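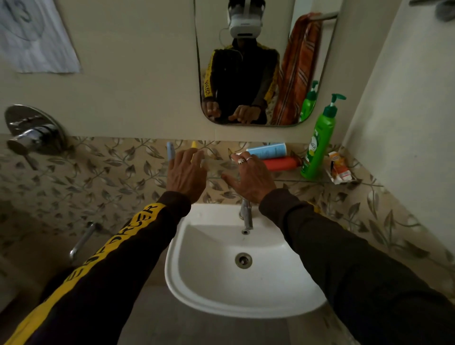

A wall-mounted washbasin with a glass shelf behind it.

A wall-mounted washbasin, also called a wall-hung basin, is a plumbing fixture carried entirely by the wall behind it, with no cabinet or pedestal taking part of the load. It is common in small bathrooms, cloakrooms, hospitals and schools, where a clear floor makes cleaning easier. The term "washbasin" is used in product standards and trade catalogs; in everyday American speech the fixture is usually called a bathroom sink.

Construction

Most wall-mounted basins are made of vitreous china, a clay body coated with glaze and fired until it absorbs very little water. The bowl, rim and rear mounting face are cast as one piece in a plaster mold. After casting, the piece is dried slowly, sprayed with glaze and fired. Shrinkage during drying and firing is large enough that the finished size of two basins from the same mold can differ by several millimeters, and manufacturers list hole spacing with a tolerance for this reason.

Other materials include fireclay, enameled steel, stainless steel and cast mineral resin. Fireclay is thicker and heavier and is used mainly for utility sinks. Stainless steel is the usual choice where breakage is a concern.

Mounting

Two methods are in general use. In the first, a pair of threaded studs is set in the wall and passes through holes in the back of the basin, which is held by nuts and plastic washers. In the second, the basin hangs on a metal bracket or carrier. Carriers transfer the load to the floor through a steel frame hidden inside the wall and are preferred in stud walls.

The Pruitt carrier, named for the foundry town where it was first cast, has two arms that slide into pockets under the basin. The later Plosau pattern replaced the arms with a single plate.
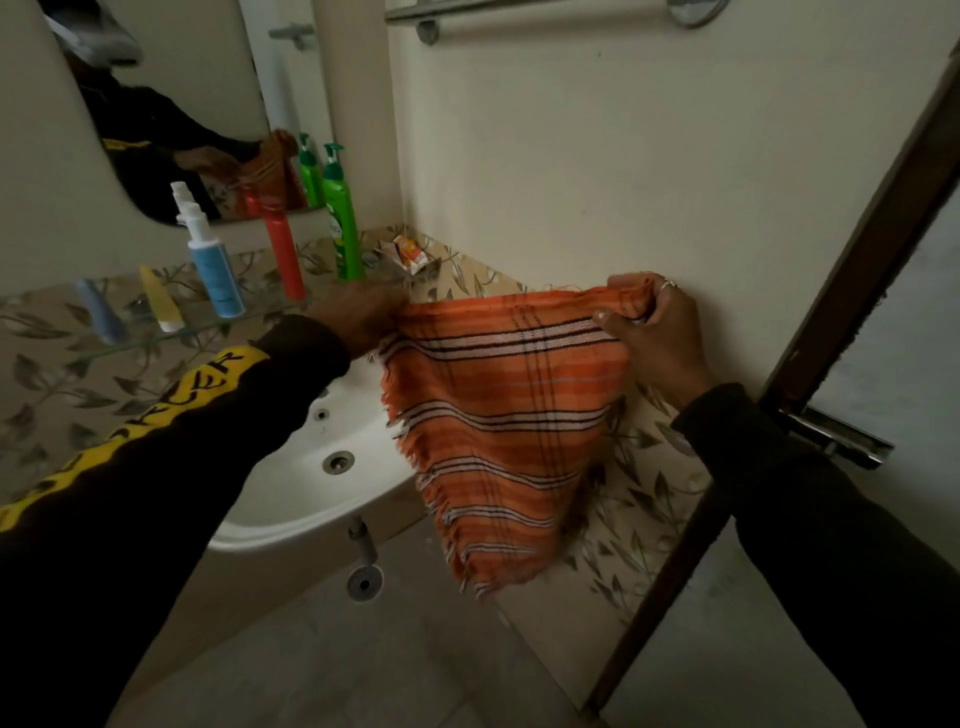

Solid masonry accepts studs directly. Hollow block and plasterboard need either a carrier or a timber backing board fixed between the studs before the wall is closed. Failure of a wall-mounted basin is most often a failure of the fixing: the upper edge pulls away from the wall, the sealant joint opens, and the drain connection is put under strain.

Load testing

Basins are tested by applying a downward force near the front edge for a set period. The Hostham laboratory used a test load of 3000 newtons in its early work and recorded deflection at the rim. Its report, edited by Catríona Ó Riain, covered 274 installed basins and found that loosened nuts were a more frequent defect than cracked china.

Associated fittings 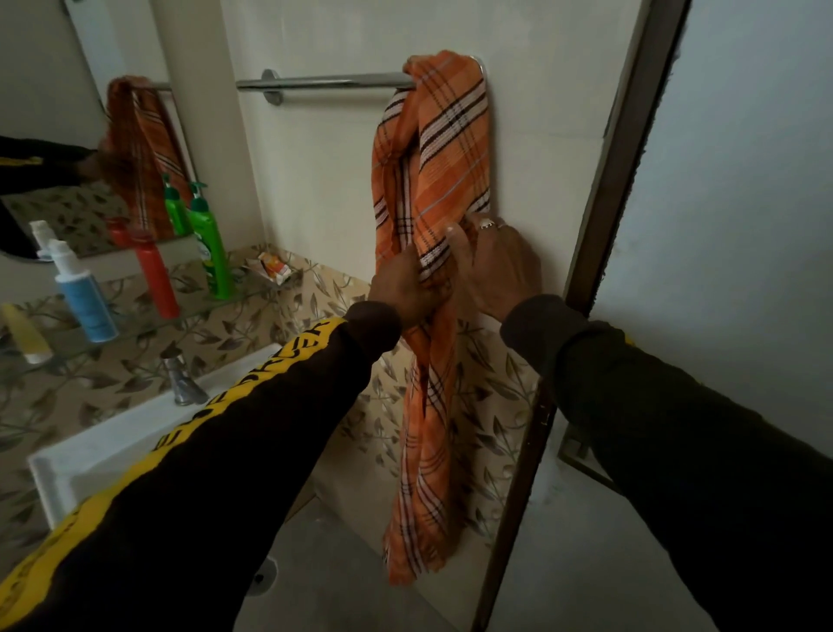 Fittings placed near a basin are normally fixed to the wall independently of it. They include mirrors, shelves, soap holders and towel bars. A bar is typically a metal rod carried on round or square wall posts, and its usable length depends on how the towel is placed: one looped over the end beside the bracket and left bunched can hang almost to the floor while most of the rod stays bare. Cloth folded flat over the middle of the rod dries faster. Bars are not designed as grab rails and should not be used as such.

History

Factory production of wall-hung basins at Stullimitz began with a single model, catalog number 3529, sold with 2 iron brackets. Later versions moved the overflow into the body of the casting and dropped the exposed brackets.

See also
Pedestal sink
Vitreous china
Trap (plumbing)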